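3.2 The bed as a place for sorting cloth

In the homes we studied in the Kadov district, clothes and blankets were almost never folded on a table. In 26 homes the work was done on the bed, on top of the bed cover. Figure 2 shows one bed at two moments.

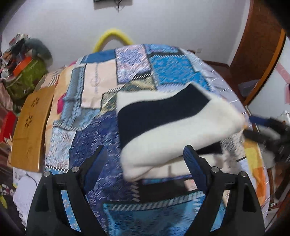
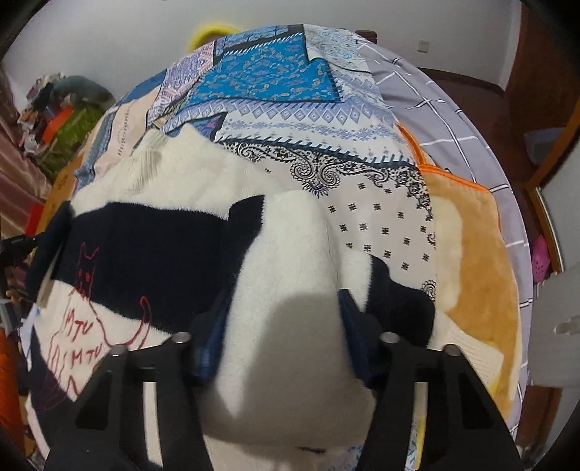

Figure 2. Textiles on a bed with a patchwork quilt, Kadov, May visit.

We call this use of the bed a "soft table", following our earlier report on the Huvotton homes. A soft table has a clear advantage, as it is wide and the person can reach it from more than one side. It has also a cost. When the cover carries many patterns, a small piece of cloth is difficult to find again by eye. The quilt in Figure 2 combines blue patches with a bright turquoise one, and a navy and white textile laid on it shares a part of these colors. In such cases the residents told us that they look for a mark, for example the red stitched cat and the letters "MTU" in the second picture. Stitched marks were reported in 11 homes. In seven of them the mark was said to be older than the present bed cover. We did not ask who had made the marks, and this question remains open for the second round of visits.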